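4. Setting up the pick-and-place table

The Gilness Robotics Club arm (known as Tsao, for reasons lost to an earlier year group) can be trained on nearly anything that fits between its fingers. Read this section before you let it try.

4.1 Switch the arm off at the wall. The button on the Linen control box only makes it sulk.

4.2 Put your objects in a row along the far part of the table. Tall things go at the back.

4.3 Leave the near part of the table clear. Tsao needs elbow room, and will make its own if you don't.

4.4 Let the cable hang in a loop under the arm. A tight cable gave us error 254 for most of December.

4.5 Power up, open Drusard and load profile 788. Wait for three beeps. Two beeps means start again from 4.1.

Arm at the left with the row behind it, then the small grey cup between the fingers:
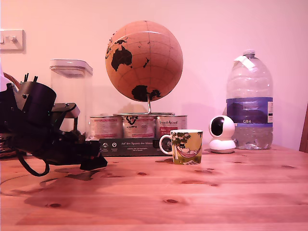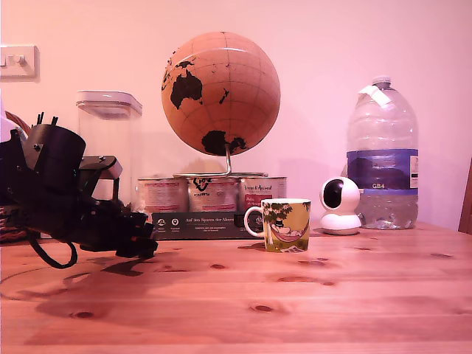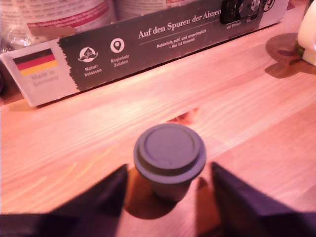 4.6 Drive the arm by hand for the first run. Go slowly on the way down and stop before the fingers reach the wood. The dents are counted at the end of term and shared out.

4.7 Record three good runs before you save. A run in which the cup falls over is not a good run, however stylish.

NOTE: Don't tidy the background between runs. If you must move something, delete the set and begin again.

CAUTION: Keep your own tea off the table. Anything Tsao can reach counts as an object.

If Drusard freezes while saving, leave it alone for a full minute, then find Pui-shan Tsang. Do not press Save again. She will know.

4.8 Park the arm, switch off at the wall and sign the log.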